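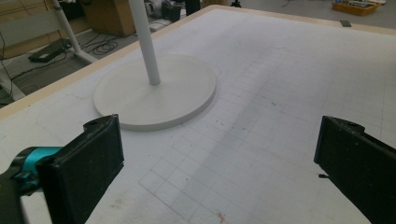
A hand-held gripper, fingers open, over the gridded table at Dardale's collection room. The white base and pole are part of the day's work.

Dardale pays people to pick things up and put them down again, and business has rarely been better.

The company, which occupies the ground floor of a former upholstery shop, said this week that it had delivered its first full set of recorded hand movements to Skasia, a maker of software for warehouse and kitchen robots. The set contains 3731 demonstrations, each one a person squeezing a hand-held gripper around an ordinary object and doing something unremarkable with it. A further 156 were recorded and thrown out.

"Mostly people talking with their hands while holding the tool," said Waraporn Suksawat, who runs the collection room. "The software would have learned to shrug."

The idea is simple enough to explain at a family dinner, though Suksawat says her family has asked her to stop. A robot arm is expensive and slow to steer by remote control. A person with a gripper in one hand and a camera mounted on it is cheap and quick, and already knows how a cup works. The recordings go to a learning system that tries to match what the camera saw with what the fingers did next. With enough of them, the hope goes, a robot fitted with similar fingers can manage on its own.

Enough is a number that keeps moving. Skasia's first contract asked for 87 different tasks. The second, signed in May, drops several of the easy ones and adds more variations of the hard ones, including anything tall, narrow or white on a white background. Collectors have strong feelings about that last category.

"I have lined up on the same pole so many times I see it when I close my eyes," said Thongchai Yimyam, one of four people on the day shift. He used to repair bicycles. The new job is easier on the back, he said, and considerably harder to describe at parties.

The shift runs in blocks of 20 minutes, a limit the collectors asked for after the first fortnight. A tired hand takes shortcuts, and shortcuts end up in the data. Yaowalak Phromma, who reviews the recordings in the next room, can usually tell who made one within a few seconds. Yimyam comes in from the side. Another collector hovers over everything, she said, "like he's choosing a chocolate."

Phromma does not want those habits ironed out. A learning system that has only seen one careful person tends to fall apart when an object is a little to the left, and in her experience objects are always a little to the left.

Skasia would not say how well its robots do with the new material. Albane Mallet, who manages the project there, described early trials as "encouraging," then allowed that one test arm had spent most of an afternoon delicately closing its fingers on nothing.

"Beautiful approach, though," she said. "Really very human."

Dardale plans to open a second table next month and is hiring for evenings and Sunday afternoons. Applicants need two working hands and no experience. The interview includes a practical portion, with a mug.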